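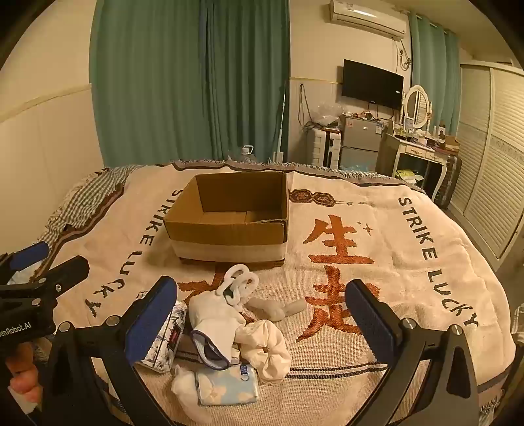

Famden residents will be able to leave clean cardboard and soft plastic packaging at the curb from April, under a revised collection contract approved by the town's public works department. The change ends a system in which both materials had to be taken to the transfer station on Greltus Road.

The contract was awarded to Skumik, the hauler that already handles glass and metal in the town. It covers single-family homes and apartment buildings with fewer than 200 units. Larger buildings will keep their existing private arrangements until those expire.

Under the new rules, cardboard must be flattened and tied or placed inside a larger box. Tape and paper labels can stay on. Boxes with grease stains or wax coatings will be left behind, with a tag stating the reason. Tissue paper is accepted only if it has no foil or glitter, and should go in with the cardboard.

Soft plastic – bags, wrap, padded mailers without a paper layer – must be bundled in a clear bag and set out separately. The department said mixed loads were the main cause of rejected material during a trial in the Nair district last year, where 300 households took part. Bags tied with string jammed the sorting line on several occasions, and the final rules require a simple knot. 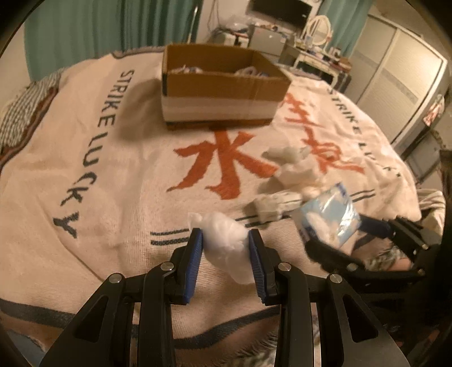

Maham Yousafzai told the department's public hearing that the separate-bag rule would be hard to follow in small apartments, where there is often no room for another container. She asked whether the two materials could be collected in alternate weeks and stored in the same bin. The department replied in writing that alternate collection had been priced and would have required an extra truck.

Collections will take place every two weeks, on the same route as glass. Material must be at the curb by 6 a.m. and no earlier than the evening before. Buildings with shared enclosures will receive two wheeled carts, one with a gray lid for cardboard and one with a yellow lid for plastic. Single-family homes will not receive a cart and may use any rigid container with a capacity of up to 200 liters.

The transfer station will continue to take both materials, but its opening hours for household drop-off will be reduced to 3 mornings a week. Commercial customers are not affected. The limit for a single commercial load stays at 1000 pounds, and loads above that must be booked in advance.

Abilio Calvo, who submitted written comments on the draft rules, asked for rejection tags to carry a telephone number. The final version includes one, along with a code for each type of fault.

A printed schedule will be mailed to every address on the route. Residents who have not received one by the end of the first collection cycle can request a copy from the public works counter.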